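Clestau-Tuch: Demonstrationen mit Handgreifern für das Falten und Ablegen von Stoff

Stand: Juni, zweite Fassung der Datenkarte

Kurzfassung

Clestau-Tuch enthält 2000 Demonstrationen, in denen Personen mit zwei handgeführten Greifern Stoffstücke aufnehmen, spannen, falten und ablegen. Der Datensatz gehört zur Methode Skasuvex, die aus solchen Aufnahmen eine beidarmige Strategie lernt, ohne dass während der Aufnahme ein Roboter beteiligt ist. Diese Datei beschreibt Aufbau, Aufnahmeverfahren, Aufteilung und bekannte Schwächen. Der Trainingscode liegt in einem eigenen Verzeichnis und hat eine eigene README.

Inhalt des Verzeichnisses

demos/ - eine Datei pro Demonstration, mit Bildfolge, Greiferposen und Öffnungsweiten
splits/ - Listen für Training, Validierung und Test
kalibrierung/ - eine Datei pro Aufnahmesitzung
ausschluss.txt - Nummern der Demonstrationen, die nicht verwendet werden sollen
werkzeuge/ - Skripte zum Prüfen und Umrechnen

Aufteilung

Der Testteil umfasst 221 Demonstrationen, der Validierungsteil 57, der Rest ist Training. Getrennt wurde nach Sitzungen. Eine Sitzung liegt also immer vollständig in einem Teil. Wer die Aufteilung selbst neu würfelt, bekommt bessere Zahlen, die sich mit unseren nicht vergleichen lassen.

Aufnahme

Jede Person führt in jeder Hand einen Greifer. Gearbeitet wird auf einer Platte am Boden. Die Greifer sind per Kabel angeschlossen, Pose und Öffnungsweite werden gemeinsam mit den Kamerabildern gespeichert. Vor jeder Sitzung wird die Lage der beiden Greifer zueinander neu kalibriert. Bei der Beidhandaufgabe "spannen" soll der Stoff an der Oberkante zwischen den Backen gehalten werden, bevor er abgesenkt wird. Wie stark gezogen wird, ist nicht vorgegeben.

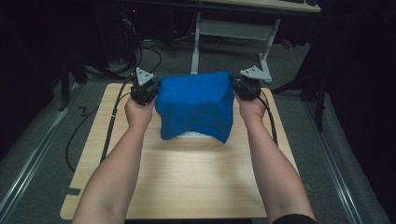 Zur fehlenden Zugvorgabe wandte Idahosa ein, dass damit zwei Dinge vermischt würden: Ein straff gehaltenes Tuch verhalte sich beim Absenken fast wie eine Platte, ein durchhängendes falte sich unten von selbst, und ein Modell ohne Kraftmessung könne beides nur am Bild unterscheiden. Vorgeschlagen wurde, wenigstens den Abstand der Backen als Ersatzgröße mitzuführen. Das ist seit dieser Fassung der Fall. Das Feld heißt backenabstand, wird aus den beiden Posen berechnet und ist in Metern angegeben. Eine echte Kraftmessung ersetzt es nicht - bei gleichem Abstand kann die Spannung je nach Griffpunkt sehr verschieden sein.

Felder pro Zeitschritt

bild - Kamerabild, Farbe
pose_links, pose_rechts - Position und Orientierung im Koordinatensystem der Sitzung
oeffnung_links, oeffnung_rechts - 0 geschlossen, 1 ganz offen
backenabstand - siehe oben
phase - greifen, spannen, absenken, loslassen

Die Phasen wurden von Hand gesetzt. Am Übergang von "spannen" zu "absenken" gehen die Einschätzungen auseinander, weshalb wir dort im Training einen Übergangsbereich von 12 Zeitschritten nicht bewerten.

Ergebnisse mit Skasuvex

Die Variante mit backenabstand legt den Stoff im Test gleichmäßiger ab als die Variante ohne. Beim Greifen selbst sehen wir keinen Unterschied. Die meisten Fehlversuche entstehen, wenn ein Greifer zwei Lagen statt einer fasst. Das Skript werkzeuge/auswertung gibt die Werte getrennt nach Phase aus. Bitte nicht nur den Gesamtwert berichten.

Bekannte Schwächen

Die Kabel der Greifer können im Bild liegen und zeitweise Teile der Arbeitsfläche verdecken. Wir haben sie nicht entfernt oder übermalt.
Dünne, glatte Stoffe sind kaum vertreten.
Linkshändige Personen sind in der Minderheit, das ist an den Posen beim ersten Griff zu erkennen.
Zeitstempel aus den frühen Sitzungen können leicht driften. Das Skript werkzeuge/zeit_pruefen meldet betroffene Dateien.

Verwendung

Für Forschung und Lehre frei. Weitergabe veränderter Fassungen bitte unter anderem Namen, die Ableitung Flilberg macht das zum Beispiel so. Fehler in einzelnen Demonstrationen bitte mit Nummer und Zeitschritt melden, sie kommen dann in ausschluss.txt.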